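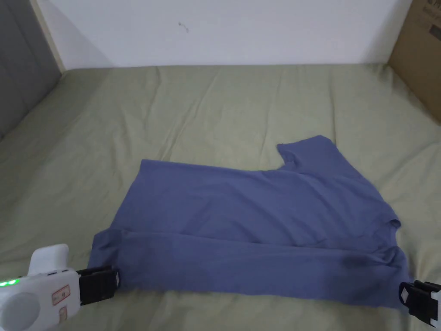

Launch diary, body line 2: battery tray changeover

Tuesday, early shift.

Line 2 came back up at 5:40 with the new tray fixtures in place. The first body through was a scrap shell, used only to check clamp clearance. Clearance at the rear crossmember was fine on the left and tight on the right. We shimmed the right locator and ran the same shell again. Second pass was inside the limit on both sides, so we moved on to real bodies before breakfast.

The changeover covers the Pedis, which gets its electric version from the Fladthorpe plant starting with the next model year. The gas version stays on the same line. That means every station between the underbody framer and the sealer has to accept either floor, in any order, without a manual reset. Stations 4 through 9 already do this. Station 10 does it on paper. Station 11 is the reason I am writing this at the kitchen table at night.

Station 11 presses the tray carrier up to the floor and drives the bolts. The target cycle is 90 seconds. This morning it ran well over that on the electric floor and well under on the gas floor, where it has almost nothing to do. The average looks good in the shift report. The average is useless, as the line stops for the slow body and gets nothing back from the fast one. I asked for the report to be split by floor type from tomorrow.

Most of the lost time is in the bolt sequence. The spindles approach, touch, back off, and then approach again. The back-off was written for the Hilten carrier, which has a threaded insert that tends to sit slightly proud. The Paracha carrier has a flush insert and does not need it. Both suppliers are approved and both carriers will arrive mixed in the same week, so I can't simply delete the step. The carrier label has the supplier code in it. The scanner reads the label. The controller then throws the code away after the part check. It needs to be kept and passed to the spindle program. Small change, but it touches the part check, so it goes through the full release procedure.
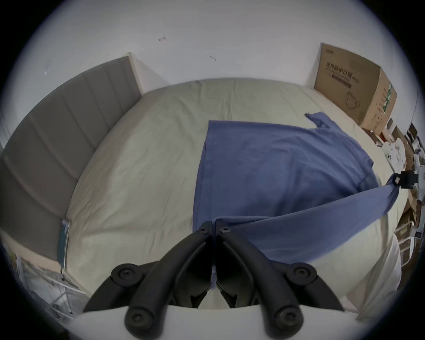
Fladthorpe Plant — Body Shop, Launch Engineering

Midday notes, copied from the pad.

Torque traces from the first batch: all final values in the window. One trace on bolt 6 has a flat spot partway through the run-down. Looks like paint or sealer in the thread. Pulled the bolt, thread was clean, insert had a smear of sealer at the mouth. The sealer nozzle upstream drips when it parks. Maintenance has a drip cup for it on order. In the meantime the operator wipes the insert, and I have added the wipe to the station sheet as a temporary step with an end date.

Floor flatness: measured on the coordinate machine after lunch. The electric floor bows upward slightly at the center once the carrier is pulled in. This was predicted. The amount is a little more than predicted, though still in tolerance. The simulation assumed the seat crossmembers were fully welded before Station 11, and on our line two of the welds come after. I sent a note asking for the model to be rerun with the real sequence. If the answer comes back worse, the two welds move forward to Station 8, where there is a spare gun and enough time in the cycle. If it comes back the same, we leave it alone.

Stud count check failed once. The vision camera over Station 9 missed a stud on a body where the stud was plainly there. Glare off the galvanized surface, same trouble we had with the roof panels. Changed the exposure and reran the body three times without a miss. Not enough to call it closed. It stays on the list at yellow.

Parts: 293 Paracha carriers on the floor at the end of shift, all labeled correctly. Hilten carriers are expected in the next truck. The racks are different depths, and the lineside space was drawn for the shallower one. The deeper rack sticks out past the yellow line by the width of a boot. Logistics wants to repaint the line. Safety wants the rack turned. I think turning it works if the lift assist can reach, and I will try it with an empty rack before first break.

Handover was short. The late shift will keep the line on gas bodies only and leave Station 11 in bypass, apart from a 15-body run of electric floors at the end to collect more traces. I asked them to save the raw files and not only the summary page. Last week the summary overwrote itself at midnight and we lost the data from the dry runs.

Open items for the morning:

Keep the supplier code after the part check. Draft the change request.
Split the cycle report by floor type.
Rack turn trial with the lift assist.
Drip cup delivery date.
Station 10: run it in mixed order, electric and gas alternating, with no one touching the panel.

The last item worries me more than Station 11. A slow station is easy to see. Station 10 picks its clamp recipe from the body tag, and the tag reader sits far enough upstream that a body removed for repair could put the queue off by one. I looked through the logic tonight and found no cross-check between the queue and the floor actually in the station. A single proximity switch on the tunnel would cover it — the two floors differ there by plenty. There is a free input on the block. I will price the switch and bracket tomorrow.

Alarm set for 4:15.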